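Clidley recipe box – is it still worth it after the price change?

Posted in: Meal kits and food subscriptions

plumkettle
Hello everybody. I have the Clidley box since last March, the plan with three dinners for two persons.
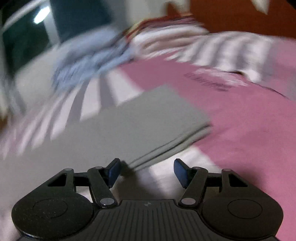 In the first months I was very satisfied. The spices came already measured in small paper bags, the recipe cards were clear, and I learned to cook things which I would never try alone, for example the lamb with dried lime and the bean stew with smoked plum. Now the price has gone up, and at the same time I have the feeling that the boxes became simpler. Last month two of my three dinners were pasta. I can make pasta without a box.

My question is for people who stayed after the change. Did you move to another plan, or did you find another company which sends the spices only? I don't need the vegetables, we have a good market here.

tarn_and_toast
I stayed. For me the price is still fine because I pause every second delivery. You can do it from the account page until the evening before they pack. Pasta is only in the "quick" group, so if you untick quick you will get the longer recipes again. It took me a few boxes to notice this.

plumkettle
Thank you, I did not know that quick was ticked. I am quite sure I never ticked it myself. I will look tonight.

oddspoon61
They ticked it for everyone when they changed the site. I wrote to them and got a polite answer that it is "the most popular choice." Maybe it is popular when it is already chosen for you.

I left Clidley and went to Zekutis. They send spices and a card, no fresh food. Five blends in one envelope, it goes through the mail slot. The blends are strong and fresh and the chili oil powder is the best thing I have in my kitchen. The cards are weak, I must say. One card told me to add the onions and the onions were not in the list of ingredients.

brineandbarley
I have to disagree about Zekutis. I tried them for four months and two of the blends were mostly salt. If you read the small print on the back, salt is the first word. For this price I want to put the salt in by myself. My husband has to be careful with it, so we gave most of the bags away.

oddspoon61
Which ones? The green one is salty, I agree. The others I did not find so.

brineandbarley
The green one and the one for roast chicken. Maybe they changed the recipe after I left, I can't say. I only report what I had.

tarn_and_toast
In my envelope from this spring the chicken one has paprika first and salt third. So possibly they did change it.

brineandbarley
Then I am glad. I am still not going back, but I am glad for the others.

mossy_ladle
May I suggest Pasichnyk? It is a small family shop and they have a subscription only since last year. You get one big tin of a blend and a little book with 8 recipes for it, so you use the same blend the whole month in different ways. I found it strange at first. By the third week I was putting it in scrambled eggs and in the pancake batter, and it was good!

The weak point is the delivery. Twice it came late, and they do not send a tracking number. If you need the food on a certain evening, this one is not for you.

plumkettle
This sounds interesting, but one blend for the whole month, don't you get tired of it? My son would go on strike.

mossy_ladle
A little tired in the last week, yes. Then I close the tin and come back to it later. I have now a shelf of tins and I almost don't buy other spices.

glasspepper
I am reading this with interest because I did the math last winter, for our household of three. With Clidley (old price) I paid 245 for the season. With the same recipes, bought by myself at the supermarket, it was clearly less, but I threw away a lot of half jars. How do you calculate the half jars? My sister says they don't count because you can use them later. I never used them later. I have sumac which is older than my dog.

tarn_and_toast
The half jars count. I would say this is the whole reason the kits exist.

oddspoon61
I don't agree. You can ask for small amounts in many shops, in paper, by weight. In my town the Turkish grocer sells me two spoons of anything. It is cheaper than all three companies in this thread.

glasspepper
The nearest shop like this is one hour by bus from me. I envy you.

jiltfan
Has anybody tried Jiltska? They do gift boxes mostly, but there is now also a monthly plan. I ordered one box for my mother for her birthday and the packing was really beautiful, with tissue and a hand-written card. She was so happy that she did not want to open the bags. About the taste I can't tell you anything for this reason.

mossy_ladle
I had one Jiltska box as a present. Nice taste, very small bags. The recipe said "serves four" and we were two and finished everything. For gifts good, for every week too expensive.

brineandbarley
Same experience. The dessert one with cardamom was lovely. I made rice pudding from it and my neighbor asked for the recipe.

plumkettle
A small report. I looked in my account and yes, quick was ticked. I unticked it and the next box shows me a fish curry, the lamb again and a lentil dish with fried onion. So I will keep Clidley for one more month, with every second delivery paused as tarn_and_toast wrote. I also ordered one tin from Pasichnyk to try – my son doesn't know it yet.

oddspoon61
Good luck with the lamb. Put in only half of the dried lime, it becomes bitter if it cooks for long.

plumkettle
I like it bitter. But thank you, I will take mine out earlier for the child.

glasspepper
Which blend did you take from Pasichnyk? I am on their page now and I can't decide between the smoky one and the one with fennel.

mossy_ladle
Fennel. The smoky one is good for meat, but you will have trouble with the pancakes.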